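22 août 2019 — cahier d'atelier, poste Varnia

Repris ce matin le problème du portable qui ne revient pas de la veille. Quand on ferme l'écran sur batterie, il s'endort bien, mais au réveil la carte réseau a disparu du gestionnaire de périphériques. Sur secteur, aucun souci. Aicha Radwan a vu la même chose chez elle en novembre et elle avait désactivé la veille prolongée, ce que je ne voudrais pas faire ici.

Sorti le rapport avec `powercfg /energy` : 2 erreurs, toutes les deux sur la suspension sélective USB. J'ai gardé le fichier dans le dossier Grernlow. 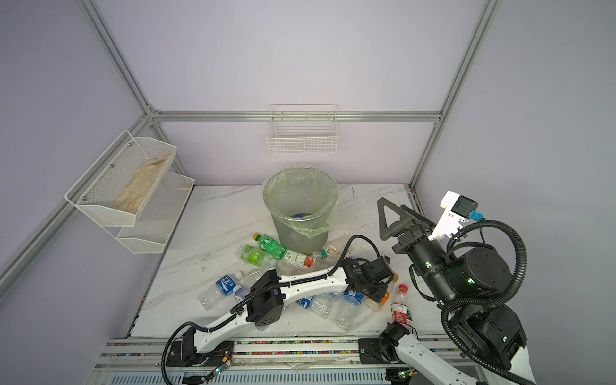 Ensuite j'ai fait les changements un par un, avec un redémarrage entre chaque :

- suspension USB désactivée sur batterie : pas de différence
- gestion d'alimentation du lien PCI Express sur « Désactivé » : la carte revient
- remis PCI Express sur « Économies modérées » : elle disparaît de nouveau

Donc c'est le PCI Express, au moins pour cette machine. La consommation en veille passe de 200 à 432 mW, c'est beaucoup mais acceptable pour une nuit.

Le journal système contient 1 727 événements du pilote réseau, je n'ai lu que les derniers. Ils ont tous le même code.

À faire :

- demander à Farouk s'il a encore l'ancien pilote
- essayer le même réglage sur le poste Ostness
- exporter le mode d'alimentation (`powercfg /export`) avant de toucher au BIOS, la dernière fois j'ai tout perdu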